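Home laundry folders wanted – Noltedthorpe and Dusness

We're Haltska, a small home help service that deals with the part of the washing most people like least: everything after it comes off the line. We fold it, pair it, stack it and put it away, in people's own bedrooms, the way they like it done. We're growing faster than we expected (hooray!) and we need two more folders to join us from August.

We now look after nearly 173 homes between Noltedthorpe and the far side of Dusness. Some are families with more school shirts than hangers, some are people who've had an operation and can't lift their arms above their shoulders, and quite a few are just busy. What they have in common is a heap on the bed and a wish that it would go away before bedtime.

The bed is our workbench, really. Very few homes have a table big enough for a thick blanket or a king-size duvet cover, so you'll spend a lot of your day leaning over a mattress with a big soft piece spread across somebody's sheet, bringing one end over and chasing the creases out to the sides. If that sounds oddly pleasant to you, please keep reading, we think so too!
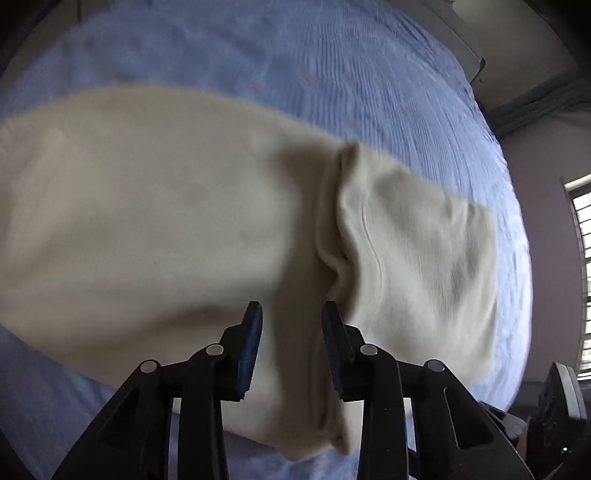
What you'll be doing

You'll visit two homes a day, usually one before lunch and one after. At each one you'll sort what's there by person or by room, fold it, and put it where the household card says. The card is our name for the sheet we fill in at the first visit. It tells you whether towels go in halves or thirds, which drawer sticks, who wants their socks balled and who can't bear it.

Large things come first – blankets, throws, sheets – to clear some space. Then tops and trousers, then the small fiddly stuff. You won't be asked to iron, clean or do any washing. If something is still damp you hang it back up and leave a note.

Waistbands get a bit of training all to themselves. Anything gathered or elasticated wants to spring open and slide about, and a pile of pyjama bottoms can lean over like a tired hedge. We lay the legs together, smooth the seat, and fold the band in on itself last. Zixuan Dai teaches this on your first morning and she's wonderfully patient. I needed four goes.

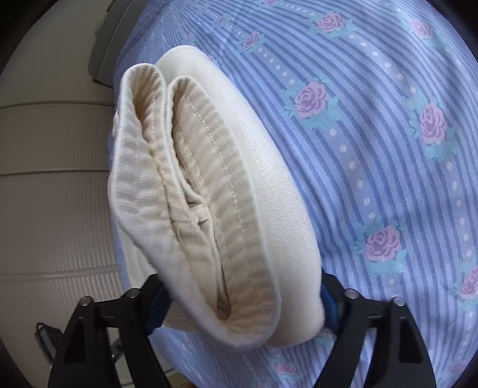 Cream with a gathered waistband, folded on striped fabric with roses.

Hours and pay

Nine paid hours a week to begin with, over three mornings or afternoons, and travel between homes counts as work. There's often more if you'd like it, particularly when the schools go back. Pay is a little above what the local care agencies offer and we'll tell you the exact rate when we ring you, before you've gone to any trouble. Your training time is paid as well.

Who we'd love to hear from

No experience needed beyond your own airing cupboard. You should be comfortable on your feet, able to carry a full basket upstairs, and happy to work in a stranger's bedroom without commenting on the state of it. Clean hands, short or smooth nails (fleece and fine knits catch on everything) and a way of getting to both villages. There's a bus, but it isn't a bus you'd want to depend on.

We carry out the usual background check and we pay for it.

How to apply

Write us a few lines about yourself and tell us how you fold a fitted sheet. There isn't a right answer and we do enjoy reading them. Drop it through the door at Liang House, Noltedthorpe, or hand it to Zixuan or me if you see us out and about. We'll ask you in for a cup of tea and a basket of mixed washing, which takes an hour or so.

Darnell Iwasaki
Haltska

Comments

Petra M: Is it all right to apply if I can only do mornings? I'm free until 2.

Darnell (Haltska): Yes, mornings are fine Petra, do send something in!

oldgreenbike: You did my mum's after her hip. She still has the towels in thirds and won't let me near them.

Sunil: I roll my fitted sheets up and shut the cupboard quickly. Does that count?

Related
Driver wanted, Dusness school run
Kitchen assistant, lunch club
Putting the winter blankets away: a few tips
Sewing and mending evenings return to Noltedthorpe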